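Tamayo Lab, Rorport: call for participants, waste sorting study with small robot arms

We are looking for 24 adults to take part in a study on how people teach a small robot arm to sort waste. The study runs in June in our work room in Rorport. No knowledge of robots or programming is needed, and we would be glad to have people who never touched one.

What we study

Our method is teaching by correction. The arm makes a first try at a sorting task, and the participant corrects it by hand while it moves. In our first round, at the Cernwood site, we collected 265 corrections. The arm trained on them chose the right cup in 81 percent of the trials. We do not know yet if this result depends on the few people who taught it, and all of them were our own students. For this reason we now invite persons from outside.

What you will do

You come for one session of two hours, at 10 a.m. or at 2 p.m. First we explain the task and you sign the consent form. Then you teach the arm in short blocks with pauses between them. At the end there is a questionnaire and a short talk with one of us. You may stop at any moment and you do not have to give a reason. 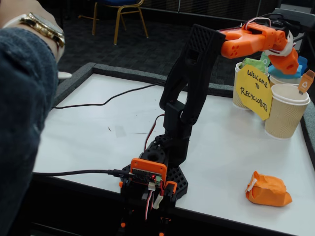 Arm with orange gripper and the paper cups, on the study table.

Who can apply

You are 18 or older, you can sit at a table for two hours and you can read simple instructions in English. Left-handed persons are very welcome, we had only one in the first round. Employees of Turesham, who supports the study, cannot take part.

Payment

Each participant receives 3000 points on the Turesham city card, also if the session is stopped early. Bus tickets inside Rorport are paid back at the door, please keep them.

How to apply

Write to Wálter Condori at the Tamayo Lab with your name, your age and the hour you prefer. Please put "sorting study" in the subject line. We answer all messages, but it can take one week.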